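1/ I read another one of those "clear your kitchen counter, change your life" guides last night, the Zullness one that keeps getting passed around, and I have complaints. Long thread. Mute me now if you like an empty counter.

2/ The claim is that every small appliance should live in a cabinet and come out when you need it. Toaster, toaster oven, kettle, all of it. The person who wrote this either does not eat breakfast or has a lower back made of rubber.

3/ I did try it. Two years ago, in June, I put the toaster in the cabinet under the sink side. It came out every morning and went back every morning, dropping crumbs both ways. By the second week it was "resting" on the counter overnight. By the third week there was a stack of mixing bowls in its spot and that was the end of the experiment.

4/ The guide has an answer for this, of course. You buy the Brosska lift shelf, which swings up out of the cabinet with the appliance on it. I looked up the price and closed the tab. Then I opened it again to check whether it fits a toaster oven. It does not say. They list the finish in four places and the depth in none.

5/ Second claim: "Counter space you can see is counter space you will use." Will I? For what? I make one sandwich at a time. I need a cutting board and room for my elbows. I have never once stood in a kitchen wishing for another three feet of bare stone to look at.

6/ Someone is going to say resale value. I'm not selling the house. I'm making toast in it.

7/ So instead of doing what the guide says, I went along my own counter piece by piece and asked whether each thing earns its spot. My rule: if I'd be annoyed to go get it from somewhere else before coffee, it stays. Results follow. Some of them went against me, which I'm including out of fairness.

8/ The toaster. Two slots, black, steel on top. Stays. It's the most used thing in the room and the only one I've never had to read the manual for. The guide calls a toaster "visual noise." Fine. So is the smoke alarm.

9/ The toaster oven. I was ready to lose this one. It's big, it's shiny, it shows every fingerprint, and I've been saying for years that owning a toaster and a toaster oven is silly. But they don't do the same job. The oven is slow and uneven with bread and great with everything else. I've tried to live with only one of them and I was cranky both times. Stays.

10/ The towel folded on top of the toaster oven. OK. This is where I have to take a hit. It's a nice green towel, I fold it up thick, it looks tidy, and the top of an oven is a bad place for it. Flat surface does not mean shelf. I knew that. Everybody who does it knows that. The towel moves.

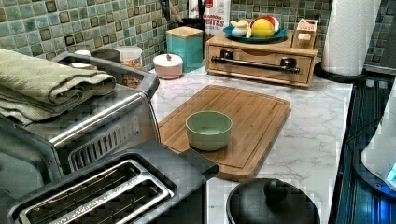
11/ The cutting board. Bamboo, with the groove around the rim. Stays out, flat, in the middle, all the time. The guide wants it standing on edge in a rack "like a book." A board standing on edge is a board I have to lay down before I can cut anything, and then I'm back to where I started plus one rack.

12/ I will say the groove is oversold. People talk about juice grooves like they're flood control. Mine catches a bit of tomato and then holds on to it until I go after it with a brush. Would I buy a board without one next time? Probably. Would I replace this one over it? No.

13/ The little mint green bowl on the board. No reason for it to be there except that I like it and it's the right size for a handful of something. The guide has a whole section on "objects without an assignment." I have read that section twice and I still don't know who is handing out the assignments.

14/ The canisters and jars at the back. This is the part where the organizing people really lose me. They want matching sets. Robles sells one, clear, square, stackable, with a sheet of labels. You pour everything out of its package into a clear box, label the box, and throw away the package that had the label and the directions on it.

15/ Mine don't match. There's a teal one with a wooden lid, a white pot with a little knob on top, and a clear jar with a white lid. I can tell them apart half asleep precisely because they don't match. Line up six identical boxes and I promise you there will be salt in somebody's coffee.

16/ Also, please think about light for a second before you put all your food in clear jars on a sunny counter because a website said so. Nuts go stale. Spices fade. I'm fine with one clear jar for the stuff that gets eaten fast. The rest can sit in the dark where it's happy.

17/ What did fail the test: a jar of spare lids, a trivet I never use, two cookbooks, and a spoon rest. I put them all in a drawer. It took as long as it took to write this post. No lift shelf was purchased.

18/ A few replies already, so let me take them.

"But crumbs get behind everything." Yes. Pull the toaster out and wipe. With the thing in a cabinet the crumbs are in the cabinet, where you don't look, and where other creatures do.

19/ "A clear counter is calming." Maybe for you! I don't doubt it. What I doubt is the number the guide gives, 740 people surveyed, "most" of whom felt calmer. Most of 740 people who had signed up for a counter clearing course. I'd like to hear from the ones who dropped out in week two with a toaster in their arms.

20/ "Your backsplash deserves to be seen." My backsplash is little square tiles in green and teal and gray with some brown-edged ones mixed in. It's busy enough to hold its own. I can see plenty of it from where I stand. It hasn't complained.

21/ "Light marble pattern shows everything, that's why you keep it bare." Other way around, in my experience. The gray veins hide a lot. I've wiped at a vein thinking it was a spill more often than I've missed a spill thinking it was a vein. A plain white counter would have me up at night.

22/ "Have you tried the Grultudine method?" I have tried the Grultudine method. It's the one where you take everything off, put it in a box, and only bring back what you reach for in 100 days. Here's my problem with it: on day one I reached for nearly everything. By dinner the box was empty and I had a box to get rid of.

23/ And it says to photograph the counter each evening and rate it. I rated mine "kitchen" every time.

24/ Let me be fair to these guides for one post. If your counter is so full you can't set down a plate, clear it. If you own three blenders, pick one. If you're wiping around something you haven't touched since last winter, move it. None of that needs a course, a shelf, or a membership.

25/ What bugs me is that the advice is always to hide the useful stuff and then buy something decorative for the gap. Look at the "after" shots in that guide. Toaster gone. In its place: a tray. On the tray: a candle and a fake lemon. They have swapped a machine that makes toast for a lemon that isn't one.

26/ Several people asked where the towel went. On a hook by the sink. I've reached for the old spot four times since this morning, so we'll see who wins.

27/ And one person asked whether two folded towels would be better than one on a toaster oven "for padding." No. Please. Zero towels on the oven.

28/ Someone else sent me the follow-up guide, the pantry one. It opens with "empty every shelf onto the floor." I'm not doing that. I have one floor and I use it.

29/ Last update for tonight. I went back and looked at the Brosska page again, out of spite. The depth is in a PDF. It would fit the toaster. It would not fit the toaster oven. It needs a cabinet with no middle shelf, and all of mine have a middle shelf, with bowls on it.

30/ Muting replies now, I'm going to make a grilled cheese. In the toaster oven, which is right there.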